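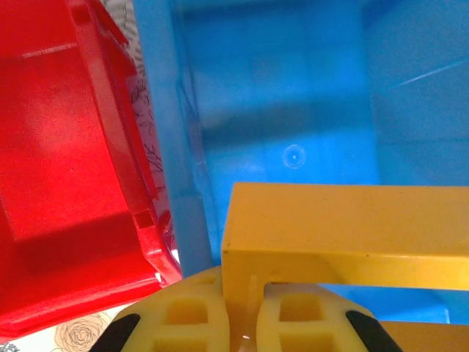 Putting off the Windows update, again

May 1, 2020

My laptop has been asking to restart since Monday. I kept clicking the later button because I had 13 tabs open and a backup running to the old desktop. Last night I gave in, and it took 67 minutes from the first restart to a working desktop.

Most of that was my own fault. The drive was nearly full, and setup wanted more space than I had. Storage settings offered to clear temporary files, but the real problem was a folder of old phone backups from when I lived in Irnville. I moved those to the external drive and tried again.

The second attempt stopped at 70 percent and sat there. I left it alone and made dinner. When I came back it was at the sign-in screen.

What changed, as far as I can tell:

My default PDF program was reset. Easy to put back under Default apps.

The printer disappeared. I removed it, added it again, and it printed a test page.

Bartoš, the little clipboard tool I use for work, wouldn't open. Zuzana Ďurica wrote in a comment on my October post that reinstalling it over the old copy keeps your saved clips, and she was right. I have up to 200 of them, so thanks, Zuzana.

Startup seems a bit faster — though I also turned off four programs that had no business starting with the computer, so I can't give the update credit for that.

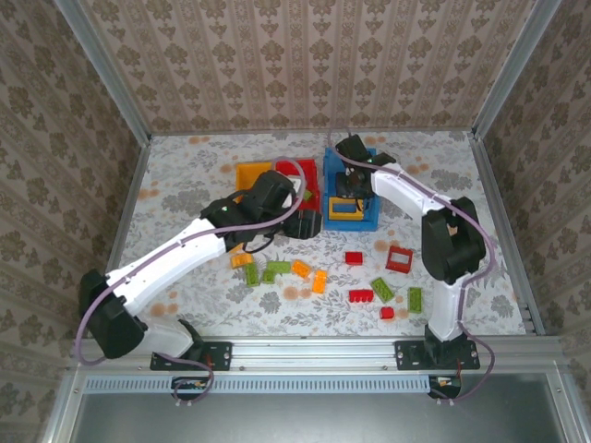
Page 2

I haven't updated the desktop yet. It runs Dedska for the household accounts, and the Dedska forum has a long thread from people whose reports come out blank after the update. One person got around it by installing the Mutska fonts by hand. I don't want to try that in the same week I'm paying bills.

For now I've paused updates on that machine for seven days. The setting is under Update & Security, on the first screen. If the reports get fixed I'll add a note to this post.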